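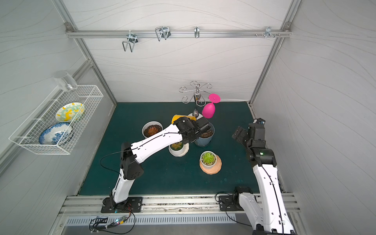 The two-armed bench at Farquharson College, with the left arm over one of the succulent pots

FARQUHARSON COLLEGE STUDENTS REACH NATIONAL FINAL WITH A PAIR OF ARMS THAT TIDY UP

Roltwood, Apr 5, 2023 – Farquharson College is delighted to announce that its after-hours robotics club, known to everyone in the building as Riler, has won a place in the final of the Trusiditz Schools Challenge, which will be held in Roltwood in July. The club will be one of seven teams taking part, and it is the first time in the college's history that any of its students have got so far in a competition of this kind.

The Trusiditz Schools Challenge asks young people to teach a robot to do something useful around the home. Teams may choose any household job they like, provided it can be done on a tabletop and repeated three times in front of the judges with different things set out each time. Past entries have buttered toast, sorted odd socks and, on one memorable occasion, wrapped a birthday present with a very large amount of sticky tape.

The Riler students settled on looking after a small kitchen and windowsill, partly because so many of them have chores of their own at home and had strong feelings about which ones they would like to hand over. Their bench has two arms working side by side on one rail, with a wire basket on the wall for plates, a rack for wine glasses and a good number of potted succulents, which have become rather dear to the club. The arms have to pick up a pot and set it down where it is asked for, put plates and cups away, and leave everything else where they found it, which is a good deal harder than it sounds when you have a leafy plant in front of you and a glass just behind.

"We began the year with a bench, a box of cables and a lot of opinions, and I could not be prouder of where the students have taken it," said Remedios Estrella, who teaches design and technology at the college and started the club. "They come in on dark evenings after a full day of lessons, they share out the jobs fairly between them, and they are kind to each other when something goes wrong, which it does, often! When the letter came to say we were through to the final there was such a cheer that the netball team came in from the corridor to find out what had happened."

Much of the students' time this term has gone into practice runs. A student guides the arms through a task by hand, the computer keeps a record of every movement along with the views from the cameras, and the whole thing is then done again with the pots and dishes in new places. The club has now recorded 900 of these runs, each one logged by the students in a shared notebook with a note of what was on the table and whether it was worth keeping.

Small cameras at the grippers have made a great difference, the club reports. The fixed camera gives a good view of the whole bench, but it cannot always see past an arm, and the students found that the view from close up was far better for judging the last little distance to the rim of a bowl or the side of a planter.

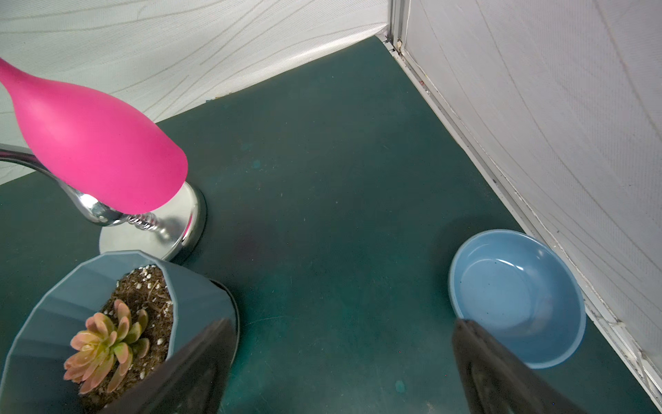 A gripper's view of the bench, with a planter and lamp to the left and a blue bowl to the right

Between now and the final the students will be working on speed – the rules allow each team only a short time at the table – and on coping with shiny things. The chrome base of the desk lamp and the clear plastic cup have caused more head-scratching than everything else on the bench put together, and a small group of younger members has taken these on as its own project, with a chart on the wall to show how each week has gone.

The college would like to thank the families who have driven students home after late sessions, and everyone who answered the club's appeal for spare crockery and house plants so generously. Families and neighbours who would like to see the arms at work are warmly invited to the club's open evening, which will be held before the final. Details will be sent home with students and posted at reception.

Students who would like to join Riler in the new school year, with or without any experience of robots, should speak to Remedios Estrella in the design and technology department.

ENDS

Press enquiries: please contact the Farquharson College office during school hours and ask for the Riler club.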